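3.2 Classroom Setup and Task Design

The course ran for one term with 20 students working in teams of four. Each team had the same robot, the same table and the same project brief. The brief asked for a two-armed quiz player: a robot that holds an object in each hand, waits for a question read aloud by a student, and either presents one of the objects as its answer or presses a button to pass. We chose this task over plain pick and place because it forces the two arms to share a workspace, and because the rules can be explained to a first-year student in a few minutes.

The software had three parts. Odov handled the arm motion and the joint limits. Nouri recorded demonstrations and stored them with the time stamps of both hands. The third part, Kindent, was written by students in the previous year and turned a spoken answer into one of the allowed actions. Teams were free to change Kindent but were asked to leave the other two alone. One team changed the speed settings in Odov anyway, and its first two sessions are left out of the results in Section 4.

Teams collected demonstrations by teleoperation. One student drove the arms while a second student read the questions and marked each trial as good or bad in a log. The students swapped roles after every 20 trials. The full course data set holds 1800 trials, of which the bad ones were kept but not used for training. Each team also set aside 100 trials that were never shown to the model and used them only for the final test on 4/15/23.

3.3 Objects and Grasps

Objects were picked from what the lab already had on its shelves. Early in the term the teams used only boxes, and nearly all of the trained grasps looked alike. The instructors then asked every team to pair a box with an item that had a curved or uneven surface. This made the work harder in two ways. The fingers closed at different times on a curved surface, and the object could turn while the arm was being raised. Several teams answered this by holding the object against the side of the hand with a slower lift. Others added a short pause after the grasp and checked the finger positions before moving on.

The button gave its own trouble. A hand that is already holding something cannot press with a flat palm, so teams had to decide whether to put the object down first or press with whatever part of the hand was free. Both choices were allowed. The project rules said only that the object must not touch the button, and that the other arm must stay on its own side of the table during the press. Figure 4 shows the layout with both hands raised and the button placed between them.
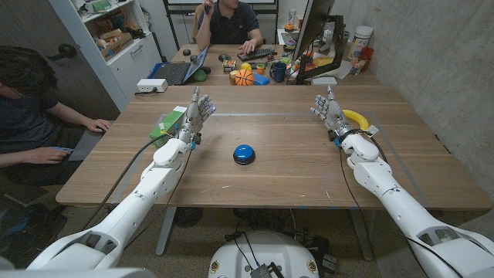 Figure 4. Robot's view of the quiz task, with a green box at the left hand, a yellow banana at the right hand, and the blue push button between them.

Teams marked the button position before a session and checked it again at the end. If the button had moved, the trials in that session were tagged, and the team could choose to use them as extra training data. Two teams did so. We did not control the lighting or the background, and other people went on with their work in the room during the sessions. A follow-up round with the Roven hand controller was run in July with one team only and is reported separately in Section 5.

The students' written reports were graded on the quality of the trial log and on how well they explained failed grasps. The final test score counted for a smaller share of the grade, so that a team with a weak model could still do well in the course.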